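Product notes: Wendt HG-2 hand-held gripper kit, first evaluation

The Wendt HG-2 reached the Fleswood workshop earlier this month, and the evaluation unit is now available to member groups for booking. Bastian Rothe and Kaiwen Deng ran the first tests and wrote most of what follows. Frauke Thiele checked the exported data. Dated 21 September 2026; firmware as shipped.

What is in the case

The kit consists of one hand-held gripper with a trigger grip, a camera mounted to look out over the jaws, a battery, a charger, two spare sets of jaw inserts, a calibration board and a USB-C cable of adequate length. A license for the desktop recording software is included for one seat. Additional seats are sold through Jarham, the distributor, on an annual basis. The case closes properly with everything in it, including the charger, and there is a cutout left over for a second battery.

The printed manual covers assembly and charging only. Calibration, file layout and the export tool are documented online, and the page on time synchronization was out of date when we read it. Wendt support confirmed this and sent a corrected PDF, which is stored with the kit.

Setup

First assembly took 16 minutes with the manual open. The jaws attach to the carriage and have to be seated fully before the retaining screws are tightened. If they are not, the software accepts the zero position anyway and reports a constant offset in jaw width for the rest of the session. Bastian lost most of a morning to this. A check is simple: close the jaws by hand, read the width in the status panel, and reseat if it is above zero.

Camera calibration uses the supplied board and has to be repeated after the camera mount is loosened. The routine is quick and rejects poor views without comment, so the progress bar can sit still for a while. Move the board farther off and tilt it more than seems necessary.

Recording

Recording starts and stops from a button on the grip. A short press marks an episode boundary and a long press discards the current episode. The two are easy to confuse with gloves on, and the discard cannot be undone in the software. The press duration can be changed in the configuration file, and we suggest lengthening it before any serious session.

We recorded 200 episodes across 6 tasks, all of them pick-and-place or sorting work with household and textile items. Battery life was sufficient for a half-day session with pauses. The grip is balanced slightly toward the front, and Kaiwen found that wrist fatigue set in before the battery warning did. A lanyard point is provided at the rear of the housing. Using it helps between episodes but gets in the way during them.

Jaw width is logged continuously and was repeatable in our checks with gauge blocks. There is no force sensing in this version. Anyone working with delicate items will have to infer contact from the video and the trigger position, and for compliant material that inference is weak.

Camera and exposure

Most of our reservations concern the camera. The lens is wide enough to keep the jaws in view at all times, and color under ordinary room lighting is acceptable. Auto exposure is on by default and is slow to settle when the tool moves from a dark area toward a bright one. During that interval the background clips to white, and objects near the lens lose surface detail. Motion blur adds to the problem at close range. The bench at Vemcombe, where part of the work was recorded, has strong light behind it, and the effect showed up in a good share of the close-range material. 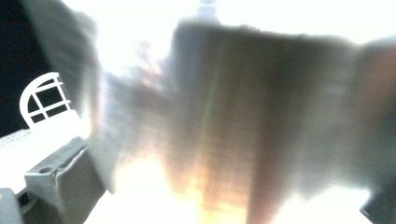
Close-range view from the HG-2, with the gray jaw at lower left and the background overexposed.

Detail on the jaw and on the white lattice part is still usable in views like this one. Detail on the large item in the middle is mostly gone, apart from the vertical streaks. For a policy that depends on texture near the grasp, such material should be filtered out or at least flagged.

Exposure can be locked from the software, though the setting is two menus down and does not persist after a restart. With exposure locked and a shorter shutter time set by hand, the indoor results improved considerably. The cost is visible noise in darker areas. Gerd Pfeiffer has added a startup script to the workshop laptop that applies our preferred values each time the recorder is launched. Groups using their own machines can copy it from the shared folder.

Data and export

The recorder writes one directory per episode, with compressed video, a pose track and a jaw width track. Frauke compared timestamps between the streams in a sample of episodes and found them consistent once the corrected synchronization procedure had been followed. Episodes recorded before that had to be realigned.

Pose tracking relies on the camera together with an inertial unit. It holds up well in textured surroundings and drifts when the view is filled by a single plain object. Episodes with a tracking loss are marked in the metadata, but the export tool includes them unless told otherwise. Set the filter option explicitly.

Export to the common training formats works from the command line. The graphical version of the tool stopped responding on large batches and we gave up on it.

Price and availability

Jarham lists the kit at 2834 euros before tax, with jaw inserts and batteries sold separately. The inserts are a wear item. Ours showed marks along the contact edge by the end of the test period, though they still held parts securely. Wendt publishes the insert drawings, and groups with a printer can make their own.

Assessment

The mechanical side of the HG-2 is good, and the file format is sensible. The camera defaults are poor for work near windows or lamps, and the discard button needs a rethink. For groups that already have a controlled lighting setup, the kit can be recommended as it stands. Others should borrow our unit first and record in their own room before ordering.

Wolfram Hellwig handles bookings for the evaluation unit. Loans run for up to two weeks, and the borrower is expected to return it charged, with the inserts cleaned and the memory card empty. Requests for a second battery go to him as well - one is on order.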